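The last bakery in Heltemdale

Malathi Raju switches on the ovens at half past two in the morning. By four the first trays of rolls are out, and by six there is usually a van driver or two at the side door, waiting for it to be unbolted. She has kept these hours for 13 years. Before that the shop belonged to a family who had baked in the same building since before the railway closed.

Heltemdale once had four bakeries. People over sixty can list them in order, walking you up the main street in their heads: one by the bridge, one beside the chapel, one where the betting shop is now, and Raju's, which was called Lobo then and is still called Lobo. The name is painted over the door and she has never thought of changing it.

"I bought the ovens, the mixer and the name," she says. "The name was the only thing that worked properly."

The town has 3,290 residents, and in a normal week the shop sells 900 large loaves. Most are plain white tins. There is a brown loaf with malted grains, a rye on two mornings a week, and a flat onion bread that Raju started making in her second year and now can't take off the shelf without complaints. She buys her flour from the mill at Filldale, nine miles down the valley, and pays more for it than she would for flour from a national supplier. 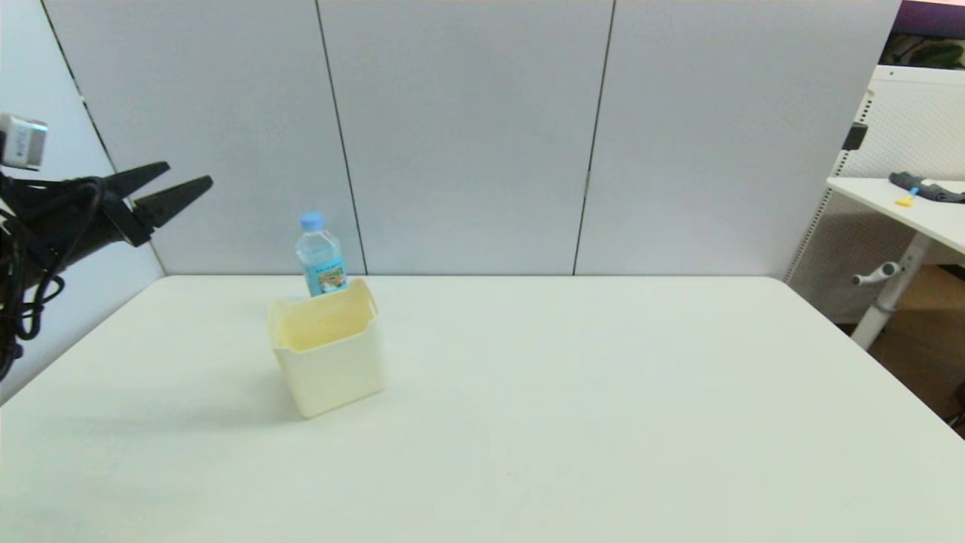 A white tabletop, with black gripper fingers held open.

The mill is a small business too. Sudheer Venkataraman runs it with two full-time staff and one part-timer, grinding wheat from farms on the eastern side of the valley. The grain changes from year to year. After a wet summer the protein is low and the dough goes slack, and Raju has to hold back water and shorten the final rise. Venkataraman rings her when a new batch starts so that she can bake a test loaf before it goes into the main order.

"A big mill blends all that away," he says. "I can't. I haven't got the storage. So she gets what the field gave us."

The arrangement nearly ended three winters ago. The price of electricity for the ovens more than doubled in one contract, and the supermarket on the Grorkerum road began selling a sliced white loaf for less than Raju was paying for ingredients. She let her Saturday girl go, stopped making cakes and closed the shop in the afternoons. For a while she looked at moving to frozen dough, delivered on pallets and baked off on site, as many high street bakers have done.

She priced it up. It would have meant starting work at five, and one less wage to find. It would also have meant an end to the Filldale flour.
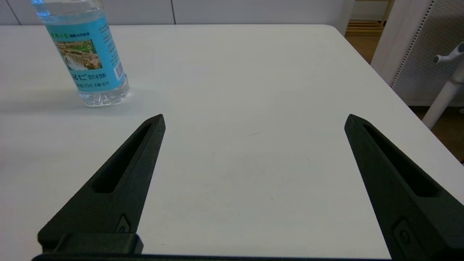 What kept the shop going in the end was the wholesale trade. Two schools, a care home and a pub at Grorkerum now take bread from her every weekday, and between them they cover the rent and the power. The care home wants soft rolls with no seeds. The pub wants the onion bread, cut thick. None of it pays as well as a loaf sold over the counter, but the orders come in by noon and she knows what to mix.

She would like to do more. A second-hand deck oven would cost her 3,000 pounds, plus whatever the electrician charged to put it in, and it would let her bake the rye every day. She has been to look at one twice. The back room would have to be cleared first, and the doorway is narrow.

Staff are harder to find than ovens. Her last trainee stayed eight months and left for a warehouse job with better pay and daylight. She doesn't blame him. A new one starts in April, a school leaver who has already done a week of early mornings to see if he could stand it. He was on time for every one of them, though on the last he fell asleep on the flour sacks during his break.

Raju is 58 and has no date in mind for stopping. Her son works in insurance and has told her kindly that he won't be taking over. Venkataraman has asked her to give him a year's notice if she ever decides to sell, as the shop takes nearly a fifth of what he grinds. She has promised him that much.

By one o'clock the shelves are down to a few brown loaves and a tray of rolls. She turns the sign round, sweeps behind the counter and feeds the rye starter, then goes upstairs to bed.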